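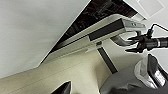 Etamon has released version 4 of Kamex, its teaching system for two-arm robot cells, with a revised method for recording tasks by hand guiding and by remote control. The release is available from November to existing licence holders and to new customers. The main change concerns wrist cameras. In earlier versions the wrist view was stored as a reference and played no part in checking a recording. Kamex 4 stores it alongside the joint data and uses it in review, including views taken at steep angles, where the ceiling and a metal rail run diagonally across the picture and the black two-fingered gripper of another arm comes in from the right. The operator does not need to level the camera or return the arm to a set position before a recording is accepted.

Two teaching modes

Kamex 4 supports two modes, which can be mixed within a single task.

In hand guiding, the operator holds the arm near the wrist and moves it through the task with the motors in a low-resistance state. Joint positions, gripper opening and wrist force are recorded together. The mode suits short reaches, insertion and any step in which the operator needs to feel contact.

In remote control, the operator moves a pair of leader arms at a separate station, and the working arms follow. The operator's hands stay out of the cell, and the wrist cameras have a clear view of the work. The mode suits tasks in which both arms move at once, and tasks in which a person standing at the arm would block access to the part.

Switching between modes previously ended the recording and started a new file. In Kamex 4 the switch is written into the same file as a marked event. Both arms hold position during the change, and recording resumes when the operator presses the foot pedal. The held period is kept in the raw file and removed from the training copy.

Changes to recording

Each recording now carries one clock for both arms and all cameras. Earlier versions kept a separate clock for each arm and aligned the files afterwards, which caused small errors in handover tasks when one controller was under load. Files made with Kamex 3 can be converted, but the conversion does not correct timing errors already present in them.

Gripper commands are stored as requested opening and measured opening. Where the two differ for longer than a set period, the section is flagged for review. The period can be changed for each task. A flag does not reject the recording.

Operators can mark a recording as good, usable in part, or rejected. For recordings usable in part, the start and end points are set on a timeline with the wrist views shown side by side. Rejected recordings are kept until the site administrator deletes them.

Trial at Sudutcombe

The release was tested at Etamon's workshop in Sudutcombe on a two-arm cell built to the standard Moura layout. Operators made 1760 recordings across handover, cable placement and lid fitting. Of these, 994 were made by remote control and the remainder by hand guiding or by a mixture of the two modes. Review flagged 172 recordings, most of them for a difference between requested and measured gripper opening during cable placement.

Cable placement remained the most difficult of the three tasks to teach. Operators tended to pause before closing the gripper, and the pauses were reproduced by the trained controller. Kamex 4 includes an optional filter that shortens pauses with no change in force or gripper opening. It is switched off by default and should be left off for tasks in which the part must settle before the next movement.

A further finding concerned the position of the remote station. Operators seated facing the cell relied mainly on direct sight and looked at the wrist views only for the final approach. Operators seated with the cell behind them used the wrist views throughout and produced slower recordings with fewer corrections. Etamon makes no recommendation between the two arrangements at this stage. The installation guide gives cable lengths for both.

Compatibility

Kamex 4 runs on Moura cells with controller firmware 6 or later. Cells with earlier firmware can play back finished tasks but cannot make new recordings. Existing leader arms can be used without alteration. The foot pedal supplied with Kamex 2 has a single contact and must be replaced; the Kamex 3 pedal has two and is supported.

Wrist cameras need to be calibrated again after the update. The procedure uses the printed target supplied with the cell and must be carried out separately for each arm. Storage needs will rise at sites that previously recorded joint data only, and administrators should check free space before updating.

Availability

Kamex 4 is supplied as a download to sites with a current support agreement. Sites without an agreement can buy the update as a single item. Operator training is offered at Sudutcombe or at the customer's premises and covers both teaching modes, review and calibration. The installation guide, release notes and file format description are available from Etamon on request.

About Etamon

Etamon develops software and equipment for teaching robot arms by demonstration. Its products include the Kamex teaching system and the Moura range of two-arm cells.

Ends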